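Sachet stock, September

10.15. Cleared the light wood table and moved the open-topped clear box into the middle, left of the cable hole. All the small packets are going in there from now on. The old Curkus carton had gone soft at the corners and split along the base when I lifted it.

Weighed the lot before tipping it in: 955 g with the carton, which I forgot to weigh on its own. Liem sheet says 2,000 g is the reorder point for a full box, so we are well under whichever way you look at it. The heap comes up to half the height of the box. 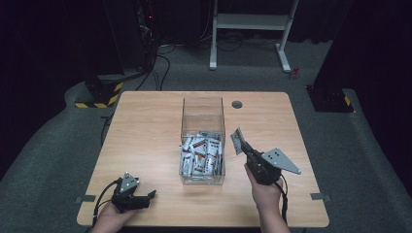 Sorting

White and silver packets are mixed. Left them jumbled for now, as the Valtodex bags haven't come and there is nothing to split them into. Pulled out 3 with torn seams and binned them.

To do:
Label on the front of the box, low down so it doesn't hide the level.
Ask Wiltelska whether they still do the order in packs of 10.
Wipe the inside of the box next time it is empty. Dry cloth only, the blue spray clouds acrylic.
Weigh again without the carton and correct the figure above.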